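Kokari Shaker with Measuring Scale

The Kokari shaker is a simple clear container for people who mix a drink, a dressing or a thin batter every day and do not want to search for a measuring cup first. You pour, you read the scale, you close and shake.

The scale is printed directly on the body, from low to high, and it finishes with the word MAX. Please respect this mark - the liquid needs free room above it to move well.
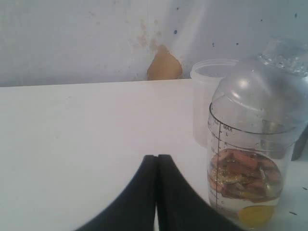
Kokari shaker, clear plastic, with printed scale and MAX mark.

Wash by hand with mild soap before the first use. For thick mixtures like pancake batter, we advise to put in the liquid first and the powder second, then shake for almost 2 minutes. Do not fill with boiling water and do not use in the microwave.

Details
Item number: 1480
Material of body: clear plastic
Packed by: Durier
Carton for shops: 200 pieces
Delivery: 7 working days

The shaker is sold also in a set with the Aaltonen spoon. The set has its own item number, so please check it before you order. New stock is expected in November.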